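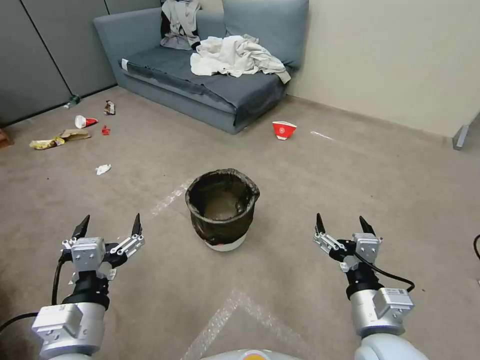
Runder Eimer mit schwarzem Beutel, Rand umgeschlagen

Betari52
Der Beutel wirft seitlich Falten. Umfang am Rand 100 cm. Kleinere Größe nehmen?

Fornatum
Ja. Überstand kürzen bringt nichts, die Weite ist das Problem.

Firnel_285
Sehe ich anders. Falten stören nicht, zu knapp reißt beim Umschlagen.

Betari52
Reißen tut hier nichts - er rutscht nur nach.

Fornatum
Dann Gummiring unter den Umschlag.

Firnel_285
Oder Knoten in den Rand. Kostet nichts.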